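Dentro de la torre: el taller de placas llega a Sostham

Si alguna vez habéis mirado de reojo ese ordenador de sobremesa que lleva años debajo de la mesa, este mes os toca a vosotros. En mayo abrimos en Sostham el ciclo de puesta a punto de equipos, y empezamos por lo que más respeto da: quitar el panel lateral, tumbar la torre y meterse hasta el zócalo del procesador. ¡Qué ganas teníamos!

El lote de partida es de 156 torres que la cooperativa Wondanen retiró de sus oficinas y que irán, una vez revisadas, a las aulas de Chantharasri. Trabajar con la caja tumbada es una maravilla: la placa queda como suelo, las tarjetas se ven de canto y cada cosa está a mano. Antes de nada, cable de corriente fuera y un toque al metal desnudo del chasis para descargarse. 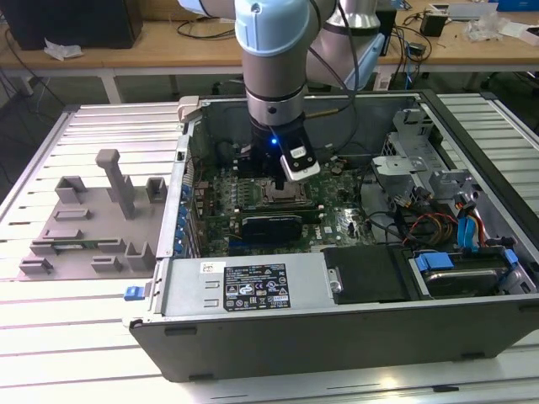 La torre tumbada y sin panel, con el zócalo del procesador a la vista y la fuente en primer término.

Una de las cosas que más nos gustan de estas cajas es el código de colores. Las piezas azules son las que se tocan: pestañas para las ranuras de expansión, el cierre de la bahía del disco, la palanquita del lateral. Quien viene de pelearse con tornillos diminutos lo agradece muchísimo (y los demás también, para qué engañarnos). Yaowalak Meesuk, que lleva el ciclo desde la primera edición, insiste en seguir siempre el mismo recorrido: fuente, tarjetas, memoria, disipador y, al final, los cables de datos. Así, cuando alguien se levanta a por un café, el siguiente sabe por dónde va la revisión.

El disipador merece sesión propia. Vamos a dedicar el jueves entero a limpiar pasta térmica vieja, poner la nueva y apretar en cruz, poquito a poco, sin dejarse llevar por la emoción.
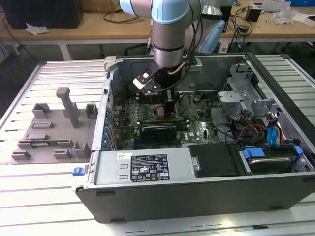 ¿Hace falta desmontar la tarjeta gráfica para cambiar la pasta térmica?
Depende del espacio que deje. Si podéis llegar a todas las fijaciones del disipador sin forzar la mano, la gráfica se queda en su sitio; si roza, mejor soltarla primero y guardarla en una bolsa antiestática.

Y luego está el zócalo abierto, que es precioso. Un cuadrado de contactos finísimos de color entre dorado y marrón, rodeado de su marco metálico, con la tapa de carga abatida a un lado y la varilla que la sujeta. Ahí no se sopla, no se pasa el dedo y no se apoya nada. Si el procesador va a tardar, se cubre con la tapa de plástico. Al colocarlo, se hacen coincidir las muescas, se deja caer por su propio peso y solo entonces se baja la tapa. Da un poco de vértigo la primera vez, pero la segunda ya se disfruta.
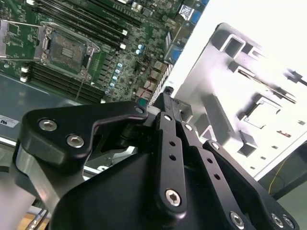
Cómo apuntarse

Las sesiones son en la sala grande de Sostham y duran 2 horas. No hace falta experiencia, y las herramientas las pone el taller. Para reservar plaza basta con escribir a la asociación Jurar e indicar si venís con equipo propio. Si lo traéis, haced antes una copia de vuestros archivos, por favor.

También buscamos módulos de memoria y discos que tengáis olvidados en un cajón. Se pueden dejar en la entrada a cualquier hora de apertura, con una nota que diga de qué equipo salieron.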